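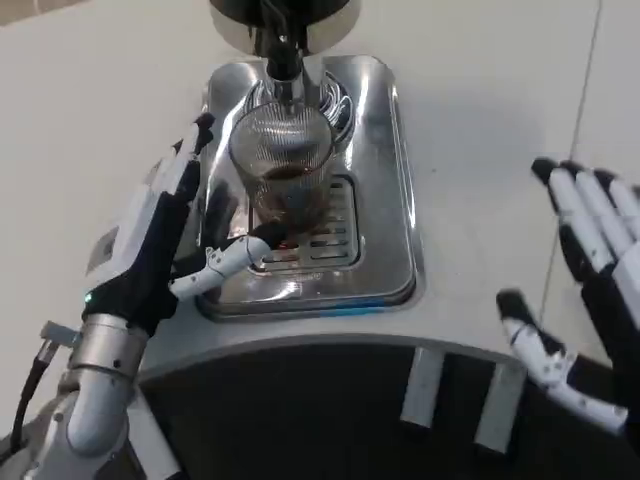 Glass on the grate, left hand at the grasp pose, right hand parked open.

To: costska-users
Date: 8/8/25
Subject: Re: Left thumb stalls on glass pickup, no fault raised

Replying to the list so it ends up in the archive. Photo at the top is our setup on the coffee task, left hand next to the glass. Answers to the questions are under each part of the quote.

> We run the Skulo hand package on a Costska arm pair and
> have the left thumb stopping short on cup grasps. The
> controller says the grasp is complete and goes on to the
> lift. Twice the cup tipped. Is anyone else seeing this,
> and which version are you on?

Yes, same thing. We are on Skulo package 4 and have been since June. Out of 273 logged pickups we have 22 where the thumb stopped before contact and the state still went to GRASPED. In most of those the fingers pushed the glass against the thumb and the lift worked anyway, so we missed it for weeks. The one that got our attention dropped a glass of coffee on the tray. Coffee ran over the rim onto the counter and down the front panel. We hit the stop, pulled power at the wall and wiped everything down before going near the wrist connector.

> Could it be the thumb tendon? We re-tensioned ours and it
> was fine for a day.

I don't think so. We swapped the left hand for our spare and got the same stall the next morning. The right hand runs the same thumb code and has not done it, but it only opens and holds in this task, so that says very little.

What I found in the log: the thumb current goes over the contact threshold during the last part of the close, before the tip reaches the glass. The default threshold is 51 in the config file. When the hand comes in low, the thumb has to travel out almost flat above the grate, and the motor load in that position is enough to trip the threshold by itself. The controller reads that as contact. There is no position check afterward, so no fault.

You can see it without any liquid. Put an empty glass on the grate, run the close at slow speed and plot thumb current against thumb angle. The bad runs have a bump well before the final angle.

> Does the Lulta safety node catch it? Ours stayed quiet.

No. Lulta watches arm force and workspace limits, and neither one is out of range here. It reported nothing on all 22 runs. I would not count on it for this.

What we changed:

Contact now needs the current over threshold and the thumb angle within the expected range for that object. If only the first is true, the hand opens and the run stops with a fault.

Approach height is a bit higher, so the thumb comes in at more of an angle. This alone got rid of most of the stalls.

Lift waits for the operator until we have more runs on the new check. Slow, but we are handling hot drinks next to open connectors.

Still open: I don't know if the Morin build has the same grasp code. If someone on Morin can run the empty glass test, please post the plot. I also want to know if a paper cup behaves differently. We only have data on glass.

The patch is small and I can post it here if the maintainers don't object to it going out before review.

--
costska-users mailing list
To unsubscribe, send a blank message with "unsubscribe" in the subject line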